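## 3. Setting up the hotline log

Do section 2 first (accounts). If Mylene hasn't sent your login, stop and email her.

1. Open Plarico on the laptop. Not your phone — the phone version drops attachments.
2. Pick **New intake sheet**, then **Detention / family contact**.
3. Set the language of the caller. Do it before typing anything, changing it later wipes the notes field.
4. Type the A-number twice. Boxes have to match.
5. Facility: choose from the list. Transfers go under the newest facility, old one in notes.
6. Tick **Consent read aloud** only after you've read it aloud. Whole script, both paragraphs.
7. Save. Wait for the green bar.

> **Caution:** never put a caller's home address in the notes field. Notes get printed for the court runners. Address goes in the locked tab, nowhere else.

> **Note:** notes field stops at 2000 characters and doesnt warn you. Long story — split it over a second sheet and link them.

### 3.1 Linking family members

1. Open the parent's sheet.
2. **Link** → search the child by A-number, not name. Spellings from the intake forms are all over the place.
3. Choose relationship. Aunt, grandmother, older sibling all go under **Other caregiver** for now.
4. Save both sheets. Yes both.

If the child has no number yet, use the temporary code from the Bineto list and flag it red. Red flags get checked every 12 hours.

### 3.2 Handing off to a lawyer

1. Set status to **Ready**.
2. Assign to the Murthy desk for bond hearings, Polemine desk for asylum interviews. Not sure — Polemine.
3. Add hearing date if there is one. Leave blank if not, do not guess.
4. Call the desk, extension 148. Leave a message with the sheet number only, no names.

> **Caution:** after 3 failed logins the account locks and only Mylene Dimaculangan can open it again. She is in court most mornings so be carefull with caps lock.

Sheets from February are still in the old format. Read only, dont try to edit them. Copy what you need to a new sheet and put the old sheet number in the first line of notes.
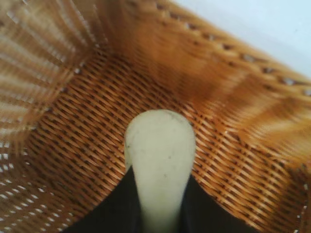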